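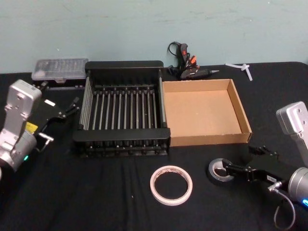

Part 5: Turning a dish rack into a sorting rack

I keep going on about dish racks to anyone who'll listen, and Lerato Adams finally told me to write it up properly for the Gasance workshop guide, so this is my go at it. You want the ordinary kind with a long row of upright rods for plates. They're brilliant for anything flat — sanding sheets, card offcuts, thin bits of board, the instruction leaflets you swear you'll read one day.

Before you start

Clear the bench and put a cloth over it. I like a black one (pale screws and washers show up on it straight away!). You'll also need a roll of duct tape, a shallow cardboard tray and a marker pen.

Setting up

1. Stand the rack in the middle of the cloth and press down on each corner in turn. If it rocks, fold a scrap of card and tuck it under the short corner.

2. Run a finger along the rods and feel for any that wobble or have a rough tip. Straighten bent ones gently by hand.

Caution: don't use pliers on coated rods. I did that to my first one, the coating flaked and it was rusty by February.

3. Put the cardboard tray beside the rack, within easy reach. Small things go in there, as they'll only drop between the rods.

4. Tear off short strips of tape, write on them and stick them to the front panel, one for each group of slots. Mine say coarse, medium, fine and "ask Lerato".

5. Load from the back, tallest things first, and leave an empty slot between groups.

Note: keep the tape lying flat on its side when you're not using it. Stood on its edge it rolls off, and it always goes under the heaviest cupboard.

If things lean

Floppy sheets slump after a day or so. Slip a stiff piece of card in behind them, or roll them up and stand them in a jar. I've tried clothes pegs too, and they sort of work, but you end up fighting them every time you want a sheet out.

Cleaning

Take everything out, brush the slots with an old paintbrush and wipe the end panels with a damp cloth. Let it dry fully before the paper goes back in. Labels that have gone furry at the edges want peeling off and doing again.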